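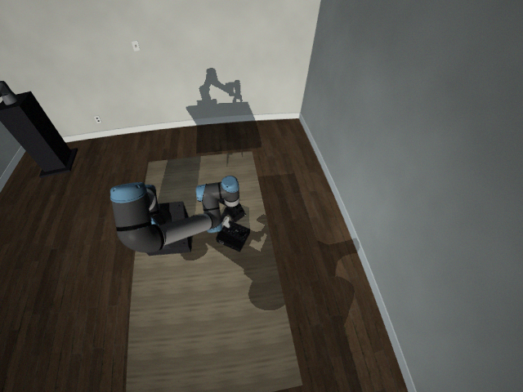

Técnico o técnica de puesta a punto y mantenimiento de celda robótica

Wurkbridge
Centro de trabajo: nave Pawlak, presencial
Jornada: 30 horas semanales, de lunes a viernes
Contrato: indefinido
Incorporación: marzo

Qué buscamos

Wurkbridge incorpora a una persona para hacerse cargo de la celda Rornier, que tiene un brazo articulado sobre base fija, pinza y superficie de trabajo a nivel del suelo. La celda existe dos veces: la física, en la nave Pawlak, y su modelo simulado, que mantenemos en Dusix. Las dos tienen que coincidir. Cuando se cambia un soporte en la nave hay que cambiarlo también en el modelo, y cuando una trayectoria se corrige en el modelo hay que probarla en la nave a velocidad reducida antes de darla por buena.

El puesto es de taller y de ordenador a partes casi iguales. No es un puesto de investigación ni de programación de aplicaciones. Los programas de prueba los escribe otro equipo, y quien ocupe esta plaza se encarga de que la celda esté en condiciones de ejecutarlos, de localizar las averías y de dejar constancia de lo que se ha tocado.

Tareas de puesta a punto

Al empezar cada turno se comprueba la parada de emergencia, el estado de las fijaciones de la base y el recorrido de los cables. Después se lleva el brazo a la posición de referencia y se compara con las marcas de cada articulación. Si alguna no coincide, no se trabaja con la celda hasta saber el motivo.

La persona seleccionada también se ocupará de:

Definir y verificar el punto central de la herramienta cada vez que se desmonte la pinza o se cambien los dedos.
Comprobar la carga declarada en el controlador frente a la herramienta que está montada.
Colocar la pieza de ensayo en varias posiciones y orientaciones, y registrar la diferencia entre la posición pedida y la alcanzada.
Ajustar la apertura, el cierre y la fuerza de la pinza para cada pieza.
Revisar los límites de articulación y los planos de seguridad después de cualquier cambio en la disposición de la celda.
Guardar la configuración del controlador antes y después de cada intervención.

Tareas de mantenimiento

El mantenimiento preventivo sigue el plan del fabricante y una hoja propia que se ha ido ampliando con los años. Incluye limpieza exterior del brazo, revisión de las tapas de las articulaciones y sus juntas, reapriete con llave dinamométrica, inspección de la brida y de los tornillos de la pinza, control de holguras y escucha de cada eje por separado a baja velocidad. La superficie de trabajo se limpia y se revisa por si se ha desplazado, ya que las posiciones de recogida se toman respecto a ella.

La revisión completa se hace los martes. Ese día la celda no se reserva para ensayos hasta que la persona responsable la libera por escrito en el cuaderno. El resto de la semana las intervenciones se acuerdan con quien tenga el turno reservado.

Las reparaciones que se hacen en la nave son las de pinza, cableado externo, sensores, soportes y alimentación. La apertura de articulaciones y la sustitución de reductores las hace el servicio técnico. En esos casos hay que preparar la incidencia, desmontar y embalar lo que se pida, y repetir todas las comprobaciones cuando la máquina vuelve.

Averías más habituales

Las indicamos para que quien se presente sepa con qué se va a encontrar.

Paradas de protección en el mismo punto de una trayectoria. Casi siempre vienen de una carga mal declarada o de un paso demasiado cercano a una singularidad de la muñeca. Se revisa primero la configuración y luego la mecánica.

Agarres que fallan con la pieza girada. Hay que separar si el error es de orientación, de altura o de desgaste en los dedos. Tenemos un procedimiento escrito para esto, pero necesita una revisión y forma parte de las primeras tareas del puesto.

Pérdida de comunicación con la pinza. El conector de la muñeca sufre con los giros repetidos. Se mide continuidad con el brazo en distintas posturas, con el programa detenido.

Diferencias entre el modelo y la celda. Aparecen cuando alguien mueve un elemento y no lo anota. Se vuelve a medir desde el origen de la base y se actualiza el archivo en Dusix, con el nombre de quien lo ha hecho y la causa del cambio.

Trabajo con el modelo simulado

En Dusix hay que mantener las posiciones de la base, la herramienta, la superficie de trabajo y los objetos de ensayo, además de los volúmenes de colisión. No pedimos modelado avanzado. Sí es necesario entender sistemas de coordenadas, saber cambiar de uno a otro sin ayuda y detectar cuándo una rotación está expresada en el orden equivocado.

Antes de pasar una trayectoria a la nave se ejecuta en el modelo y se revisan distancias, velocidades y configuración del codo y de la muñeca. Una trayectoria sin colisiones en simulación no queda aprobada por ese solo hecho. Los cables no están modelados y las holguras tampoco.

Requisitos

Ciclo formativo de grado superior en automatización y robótica industrial, mecatrónica o mantenimiento electrónico, o una formación equivalente.
Más de 2 años de experiencia en mantenimiento de robots o de maquinaria automatizada.
Lectura de esquemas eléctricos y planos mecánicos.
Manejo de multímetro, llave dinamométrica y reloj comparador.
Conocimiento de los procedimientos de consigna y bloqueo de energía.
Castellano fluido, hablado y escrito. Inglés suficiente para leer manuales.

Se valorará

Experiencia con pinzas eléctricas.
Nociones de Python para leer y modificar guiones de prueba.
Haber trabajado con algún simulador de robots, aunque no sea el nuestro.
Orden en la documentación. Pediremos ver un parte de avería o un informe redactado por la persona candidata, con los datos de terceros eliminados.

No hace falta haber trabajado con esta misma celda. La formación interna cubre el controlador, la pinza y Dusix.

Seguridad

Durante la formación no se entra en el área del brazo sin la persona que tutoriza. Después, las intervenciones con energía conectada se limitan a las que están descritas en procedimiento, siempre en modo manual y con el dispositivo de habilitación en la mano. Cualquier persona del equipo puede parar la celda y no tiene que justificarlo antes de hacerlo. La causa se anota más tarde.

La empresa entrega calzado de seguridad, guantes, gafas y herramienta. El puesto exige agacharse y trabajar de rodillas con frecuencia, por la altura a la que se encuentran la base y la superficie de trabajo. Si alguien necesita una adaptación, puede indicarlo en la solicitud y la estudiaremos con el servicio de prevención.

Condiciones

Horario de mañana, con entrada flexible salvo el día de revisión completa. No hay guardias nocturnas ni de fin de semana. El salario se fija según el convenio aplicable y la experiencia acreditada, y se comunica por escrito antes de la entrevista presencial. El periodo de prueba es de 2 meses. Las vacaciones se reparten de forma que no coincidan con las del responsable de ensayos, que hace la sustitución.

Puede trabajarse a distancia alguna jornada dedicada a documentación o al modelo, previo acuerdo y una vez terminada la formación.

Proceso de selección

Primero se revisan las solicitudes. Las personas preseleccionadas reciben una llamada breve para aclarar experiencia y disponibilidad. La siguiente fase es una prueba práctica en la nave Pawlak, de una mañana, con desplazamiento pagado. Consiste en recibir la celda con una avería preparada, localizarla, proponer la reparación y escribir el parte. No se puntúa la rapidez. Se mira el orden de las comprobaciones, el trato a la máquina y si otra persona podría continuar el trabajo leyendo lo escrito.

La prueba termina con una entrevista con Dorota Kozłowski, responsable de la celda Rornier, que será también quien dirija la formación. Pueden traerse herramientas propias de medida, pero no es necesario.

Respondemos a todas las solicitudes, también a las descartadas. Quien haga la prueba práctica recibirá comentarios por escrito en un plazo de 5 días laborables.

Cómo presentarse

Enviar la solicitud desde el formulario de empleo de la web de Wurkbridge, con la referencia «Celda Rornier, mantenimiento». Debe incluir currículum sin fotografía, el parte o informe mencionado en los requisitos valorables, si se dispone de él, y una nota corta con una avería que se haya resuelto y otra que no se consiguiera resolver, explicando qué se comprobó en cada caso. No se pide carta de motivación.

Las dudas sobre el puesto pueden enviarse por el mismo formulario, marcando la casilla de consulta. Las técnicas las contesta Dorota Kozłowski. Las de contrato y horario las contesta el departamento de personal.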